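From: Nour Chamoun
Date: June 15, 2019
To: levano-league
Subject: Re: [levano-league] Merging the two divisions at Bendent

I've read this twice and I still don't see what problem it's meant to solve. Replies under the bits I'm answering.

> Hi all. After the last round a few of us got talking in the car park,
> and we'd like to run the Bendent weekend as a single open division,
> with handicaps, instead of the A and B fields we have now.

Who is "a few of us"? I was in that car park until gone six and the only talk I heard was about the state of hole 2. If people want this then let them say so on the list, under their own names, and we can all weigh it up.

> Handicaps would come from the Shih sheet, which already has
> everybody's scores in it.

It has everybody's scores in it for people who play every round. Half of the B field turns up three or four times a season. Somebody who shot one very bad card in the wind at Jamus and hasn't been back will get a handicap the size of a house, and will then win the whole thing by playing normally. We saw this at the winter doubles and there was plenty of grumbling then, some of it from the same people who now seem keen.

I also don't trust the sheet that far. It treats the short and long tees at Jamus as one course. I pointed this out last year and was told it "evens out". I'd like to see the sums.

> We think one division would bring in more entries. If we got to 30
> we could ask Bendent for both mornings.

Would it? Why? The newer players I've spoken to like the B field precisely because they aren't grouped with somebody who throws over the trees and is standing at the basket, arms folded, while they look for a disc in the nettles. Put them all together and I would expect fewer of them. I may be wrong, but "we think" is all the post offers, and I don't see why my guess is worth less than that one.

As for both mornings, Bendent gave us both mornings two years ago when we had far fewer than that. Has anybody rung them?

> It would also make the prizes simpler. There's 800 in the pot and
> one payout down to 12th is easier than two.

Easier for whoever fills in the envelopes, yes. At the moment the B winner gets something worth having. Under this plan, going by last season's cards and a sensible handicap, I can't find more than a couple of B players who'd see any of it. They pay the same entry fee. If the plan is for them to fund the top card's petrol then it should say that.

> Unless there are strong objections we'll go ahead on that basis.

Well, consider this one. A change to how the league is scored, floated on a list that many members don't read, in June, with entries already open, is not something to be waved through on silence. Try it at a one-off, somewhere it doesn't count for points, and bring the cards back so we can look at them.
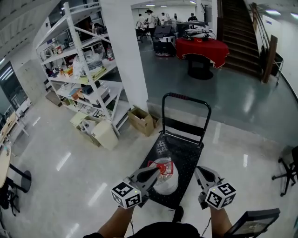 One division would also mean one start, and I haven't seen a word on how that works with the walk between 9 and 10. Everybody will be bunched on the back nine at the hottest part of the day, all wanting a drink at the same spot. If the answer is a big white jug with a red cap laid on its side on a flat trolley, fine, but it has small wheels and the track at Bendent is rutted from the gate down. I'd want to see it pushed to 10 and back before we bet the field's water on it. My vote is to leave A and B as they are this year.

Nour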